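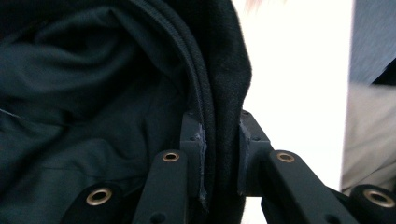
Garment Handling Data Group
Minutes of the meeting held 3 September 2022, Ellport office, small conference room

Present: Mervin Fehr (chair), Darlene Li (minutes), two collectors from the Ellport crew, one annotator, one engineer from the training side. The Trundunbridge crew joined by phone.

Meeting opened at 9:05 a.m.

1. Minutes of the last meeting
Approved with one correction. Item 4 should have read "hand-held grippers," plural. Darlene has fixed the shared copy.

2. Where collection stands
Darlene reported 1,936 accepted demonstrations against the target of 3,000. The count covers both sites. Another 113 are waiting for review and are not in that figure. Shirts and towels are well covered. Jackets and anything else with a zipper are behind, and most of the remaining sessions will go to those.

Trundunbridge asked whether the target could be lowered for towels so their crew can move to outerwear sooner. Agreed. Towel collection stops at both sites as of today.

3. Zippered garments
Mervin went over the grasp rule again, as the two sites have been doing it differently. At Ellport the collectors close the jaws on the front edge of the garment with the zipper tape inside the grip. At Trundunbridge they have been taking the cloth beside the tape and leaving the tape free. The training side does not mind having both, but the two have been logged under one label and the model cannot tell them apart from the notes.

Decided: two labels, "edge with tape" and "cloth only." Collectors pick the label before the recording starts. Old recordings will be relabeled by the annotator, starting with the jackets.

Dark garments were discussed under the same item. On black or very dark cloth the folds are hard to make out in the wrist camera view, and where the wall behind is bright the camera exposes for the wall. The engineer would like these kept in the set because customers own dark clothes. The annotator said they take twice as long to mark. No change to the garment mix. Ellport will try a gray sheet over the white wall for half of its dark garments and leave the wall bare for the other half. Results to the next meeting.

Fleece was raised by Trundunbridge. A thick edge fills the jaws before they are fully closed, and new collectors tend to keep squeezing. They should stop when the cloth stops moving in the grip. This goes in the collector guide.

4. Gripper condition
The felt on the jaw pads is fraying. One collector asked whether loose fibers matter to the recordings. The engineer said a little fraying is fine, but a pad that has come away from the jaw changes how the cloth slips, and those recordings would have to be thrown out. Pads will be checked at the start of each shift and replaced when the felt lifts or tears through. Replacement felt is to be the same thickness as before. Mervin has 100 precut pads on order through Valby and will split them between the sites when they come in.

Trundunbridge reported play in the linkage on one of its grippers. The jaws meet slightly off center. That unit is out of use until the joints have been looked at. Recordings made with it this past week are to be flagged, not deleted.

5. Recording habits
The annotator played several rejected clips. Common problems:
Garment already gripped when the recording begins. Start with the jaws open and clear of the cloth.
Stopping too early. Hold still for a moment after the release, then stop.
Same starting pile used again and again. Shake the garment out and drop it between takes.
Collector's free hand doing part of the work. If the free hand touches the garment, the take is rejected.

A collector asked about failed grasps. Keep them if the second try follows in the same take. Mark the take "retry." The engineer said the set is short on these and would take more, but they should not be staged.

Other laundry in view behind the work was also brought up. It can stay unless it touches the garment being handled.

6. Storage
The Zacharias drive is nearly full. Ellport will copy accepted takes over to the server at the end of each shift and clear the drive only after the copy has been checked. Darlene asked that file names not be changed by hand, as this broke the link to the session sheet twice last month.

7. Other business
The next training run will use whatever has been accepted by the cutoff Mervin sends out. A larger evaluation on garments the model has not seen is planned for January. Garments set aside for it must not be used in collection. They are in the taped bin at Ellport and should stay there.

Trundunbridge asked for a second folding table. Mervin will look at the budget.

Action items
Mervin Fehr: send cutoff date; split jaw pads between sites; table request.
Darlene Li: add the two grasp labels to the session sheet; update collector guide for fleece and zippers.
Annotator: relabel jacket recordings.
Ellport crew: gray sheet trial.
Trundunbridge crew: inspect the gripper with the loose linkage; flag its recordings.

Meeting closed at 10:20 a.m.

Minutes taken by Darlene Li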